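Drinddale workshop, cell 2
2024-08-08

Left arm faulted twice in July on wrist travel. Cause was the purple cable pulling tight at full reach. Cut the old ties, gave it more slack above the gripper and re-tied along the links. Base plate screws checked on both arms, none loose.

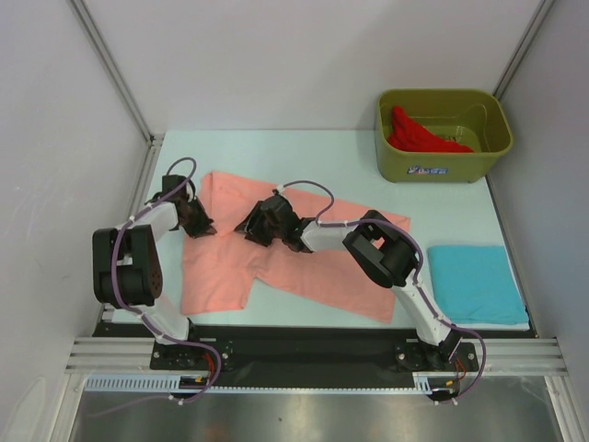

Notebook p. 18

T-shirt used as the test piece, both grippers down near the neckline. Loop stays clear of the jaws in this pose. Ran 20 slow cycles afterwards at Landry's settings, no fault logged.

Still to do: tidy the red and orange wires at the base connections, wipe scuffs off the left wall. Foditer say change the cable at 1,000 hours; spare is on order from Iscombe. Re-check ties before the towel runs.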